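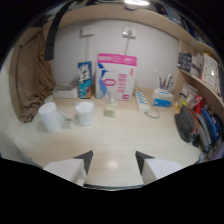 A desk is supposed to hold what you used today and nothing else, went the comment under my last entry, and anyone who can't manage it hasn't tried the Stirari method properly. Try it for the whole of November, it went on, and come back and tell us it made no difference.

December 1, 2018. It made no difference.

I did try. I paid for the workbook and I read it, including the chapter on breathing before you open a drawer. My desk hasn't got a drawer. It's a slab of wood-look in an alcove with a shelf bending over the top of it and a curtain down one side, and whatever comes through the door of this room ends up on it eventually. Stirari seems to have been written for people with a study. There's a drawing of the ideal desk on the cover and it has a fern on it, and a view.

The rule is that everything in reach has to have been used since you last slept. By that measure the cup stays and so do the pens, or at any rate a pen. I own a box crammed with them in every colour and reach for the blue. I tested a fistful last week on the back of a Cirnach receipt, meaning to chuck the dead ones, and they all worked, grudgingly, after a bit of scribbling. So they went back in. According to the workbook I should have "released" them anyway. To whom?

Then the boxes. I'm supposed to feel something about the boxes. The big white one with the pink band has been against the wall long enough that I'd miss it, and the tall blue carton next to it keeps it from sliding along. The stack up on the side shelf is the same sort of thing. The workbook is very firm that packaging is a decision you've put off, and I suppose it is, but the decision will still be there after the holidays and it isn't costing me rent.

What I did get done, for the record. Wiped the desktop down. Ran the power board's lead back towards the wall, where it stayed for an afternoon and then came curling out to the front again. Moved the round tub with the lid over beside the cup. Put the backpack on the floor, tripped on it going to the loo, put it back on the right-hand end of the desk. The orange-strapped pouch came up with it and has been there ever since.

I also went out to Erkorau to look at desk organisers, thinking that if I spent some money I might take the thing seriously. They had an Ozoliņš one, bamboo, with a slot for your phone and a sort of little gallery for paper clips. I don't own paper clips. It was handsome enough and would've taken up about a third of the room it was meant to save me. The girl on the counter said they couldn't keep them in stock. There was a whole pallet of them behind her. I bought a sausage roll and caught the bus home.

Something I'll grant Stirari: the evening reset does work, for an evening. You put each thing back where it lives before bed and the desk looks decent under the light and you feel a bit smug. The trouble is the claim on the back cover, that this gives you 300 extra hours a year. I did the sum on the bus. Nobody could be spending that long hunting for a pen, and if they are, they want to get their eyes looked at. I kept a tally for the first stretch of November of every time I lost something on this desk, and got to 4, and two of those were the workbook.

The comments on their website are no help either. 1,367 of them when I checked, and the ones I read all sounded like the same person on different days.

So I'm stopping the resets. The low tray at the back can go on being the place for things I don't know where to put, and the little glass bottle can stay out in the middle where I can get at it. If the commenter wants to come back and say I didn't do it properly, fine, I probably didn't. I skipped the breathing.

Need to get bin bags. Also find out if the workbook can be returned with the first bit written in.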